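Zwei Telefone, ein Mensch

Seit August trage ich zwei Smartphones mit mir herum. Eines für die Arbeit, eines für alles andere, und wenn man die beiden nebeneinanderlegt, sehen sie aus wie Geschwister: schwarz, flach, glatt, nichts drauf, nichts dran. Beim Frühstück greife ich verlässlich zum falschen. Meine Mutter bekam neulich eine Nachricht, die für den Vertrieb gedacht war (sie hat sehr nett geantwortet, der Liefertermin passe ihr gut).

Ich hatte mir das so schön vorgestellt! Feierabend, Diensthandy in die Schublade, Schublade zu, Leben an. In der Praxis liegt das Ding dann doch auf dem Küchentisch, neben dem Salz, mit dem Display nach unten, und ich drehe es alle paar Minuten um wie einen Pfannkuchen. Also habe ich herumgefragt, wie andere das machen, denn plötzlich sah ich sie überall, die Doppelträger: in der Bahn, an der Supermarktkasse, auf dem Spielplatz, eine Hand an der Schaukel und in jeder Jackentasche ein Rechteck.

Sunil Sultana zum Beispiel, mit dem ich früher das Büro geteilt habe, schwört auf Taschen. Links privat, rechts Arbeit, seit sieben Jahren. »Du darfst nie eine Hose ohne Taschen kaufen«, sagt er, und ich dachte an meinen Kleiderschrank und wurde ein bisschen still. Röcke, Kleider, diese eine Hose mit den aufgenähten Attrappen, die nur so tun, als könnte man etwas hineinstecken. Bei mir landet eben beides in der Handtasche, und dort wühle ich blind, bis es aufhört zu klingeln.

Malsha Jayawardena klebt. Auf ihrem Diensttelefon sitzt ein orangefarbener Punkt, so einer vom Flohmarkt, auf dem sonst der Preis steht. Nach dem zweiten Regen war er ab, da hat sie einen neuen draufgemacht, und inzwischen liegt der ganze Bogen im Handschuhfach. Ich fand das zuerst ein wenig traurig für ein Gerät, das so viel gekostet hat. Dann habe ich es ausprobiert und, na ja, es klappt. Ich klebe jetzt auch. 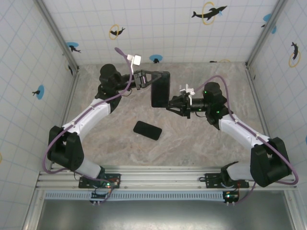
Schwarz und schwarz: eines hochkant gehalten, das andere flach am Boden.

Warum sehen die Dinger eigentlich alle gleich aus? Ich erinnere mich an Klapptelefone in Silber, an ein Modell mit roten Tasten, an eines, das man aufschieben musste und das dabei so ein befriedigendes Klacken machte. Ich hätte jedes davon mit geschlossenen Augen erkannt. Im Laden von Jollside, wo ich mir eine Hülle aussuchen wollte, stand ich vor einer ganzen Wand voll Farbe – Senfgelb, Flieder, ein Grün wie Waldmeisterpudding –, und erst da wurde mir klar, wohin die Unterschiede gewandert sind. Das Telefon ist schwarz, die Persönlichkeit kauft man extra.

Ich habe die fliederfarbene genommen. Sie war zu groß. Es gibt von meinem Modell nämlich eine Variante, die ein winziges bisschen länger ist, und natürlich habe ich die Packung schon im Bus aufgerissen. Arif Nanayakkara, der im Laden die Umtauschkasse macht, hat nur kurz auf die Hülle geschaut, dann auf mich, und gesagt, das sei heute schon die dritte.

Bleibt die Sache mit den Ablageplätzen. Feng-yi Tang hat mir dafür ihr System erklärt, und das ist so simpel, dass ich es fast nicht aufschreiben mag: Das Arbeitstelefon schläft im Flur, das private im Wohnzimmer, und keines von beiden kommt ins Schlafzimmer. Dafür brauchte ich erst mal einen Wecker. Meiner ist von Drundel, hat Zeiger und tickt so laut, dass ich ihn in der ersten Nacht in ein Handtuch gewickelt habe. Mittlerweile höre ich ihn kaum noch. Im Flur steht jetzt eine flache Schale, in die vorher nur Schlüssel und alte Kassenzettel kamen, und wenn es dort abends brummt, wandert die ganze Schale ein Stückchen Richtung Kante.

Und die Ladekabel! Zwei Telefone heißt zwei Kabel, dachte ich. Ich besitze fünf, von denen immer genau dasjenige fehlt, das lang genug wäre, um vom Sofa aus zu telefonieren. Das lange steckt meistens im Auto. Oder mein Mann hat es.

Die Schublade gibt es übrigens noch. Darin liegen mein vorletztes Handy, ein Display mit Sprung, und die zu große Hülle in Flieder, die ich dann doch nicht umgetauscht habe, weil mir der Kassenbon in der Handtasche verloren gegangen war. Falls jemand das längere Modell hat und die Farbe mag: Ich verschenke sie gern.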